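How a Robot Arm Learns to Open a Drawer

By Homa Pakzad
November

14 shares | 2 comments

Opening a drawer is easy for you. You walk up, grab the edge or the handle, and pull. You probably do it while thinking about something else. For a robot arm, the same job has to be broken into small steps, and a person has to work out each one.

In our workshop we have been building a table where a robot arm can practice kitchen jobs. This page explains how the arm moves, how it holds things, and why drawers are harder than they look.

What is a robot arm made of?

Hold out your own arm and move it. Your shoulder can swing, your elbow can bend, and your wrist can tip and turn. The places where you bend are called joints. The parts between them are called links. A robot arm has joints and links too. Ours has 6 joints, and each one has its own motor inside.

With 6 joints, an arm can reach a spot on the table and also choose which way its hand points when it gets there. That matters a lot. Try picking up a pencil with your palm facing the ceiling – you can reach it, but you can't hold it well.

What does the hand do?

The hand on a robot arm is called a gripper. Many grippers have 2 fingers that slide toward each other and apart again. They do not bend like yours. A gripper like this can pinch a block or the front of a drawer.

How hard should it pinch? If it pinches too softly, the thing slips out. If it pinches too hard, something may get crushed. Try this at home with a paper cup. Pick it up with one finger and your thumb, and notice how little you need to squeeze.

How does it know where to go?

Every motor keeps track of how far it has turned. The computer puts all of those turns together and works out where the gripper is. Our computer checks 1000 times every second. Most of the time nothing is wrong, and the arm keeps going. If the arm is a little off its path, the computer fixes it before you could notice.

The computer also needs to know where the drawer is. We measured the cabinet and typed in the numbers. The first time, we measured from the wrong corner of the table, and the gripper closed on air next to the drawer. We measured again.

Why is a drawer tricky?

A drawer runs on rails, and rails only let it go in and out. If you pull a little to the side, the drawer rubs and sticks. A person feels that and changes direction without thinking. A robot arm has to be told to pull in a straight line, and to stop if the pull gets too hard.

Making a straight line is more work than it sounds. A joint turns in a circle, so one joint moving by itself makes the hand swing in a curve. To pull straight, several joints have to turn together at different speeds. You can feel this yourself. Put a finger on the edge of a table and slide it along. Your shoulder and your elbow both move.

We called our drawer program Zoltau. The first part brings the gripper to the drawer. The second part does the pulling, and it goes slowly. Willems, the older program, tried to do both at one speed and bumped the cabinet.
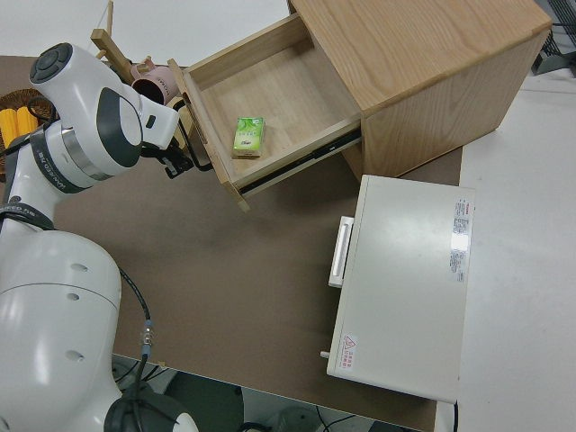 Gatell Makers Club – Home Robots Group

The black gripper is down at the front edge of the drawer, and the drawer is open. On one side of it is the black metal rail. Inside the drawer is a small green packet, and picking up something like that is a separate job from pulling. The gripper has to let go of the drawer, rise, move over, and come down with its fingers on each side of the packet.

Before anyone switches on an arm, there are rules. Ask a grown-up who knows the machine. Keep your hands and hair away from it while it has power. Know where the stop button is. We say "clear" out loud, and the person at the computer waits to hear it.

If you want to try this without a robot, ask a friend to be the arm. Your friend closes their eyes, and you give the orders: "forward," "down," "close your fingers," "pull." Use a light drawer with nothing breakable in it, and go slowly. Then trade places. Write down the orders that worked, in order, and you have written a program.

2 comments

Drevau
We did the friend game in class. My partner kept missing the drawer until I told her how many inches to move. Then she got it on the next try.

marnie_k
My son wants to know if the arm can close the drawer too.

Homa Pakzad
Closing uses the same straight line, going the other way. We push with the fingers shut and stop when the drawer stops.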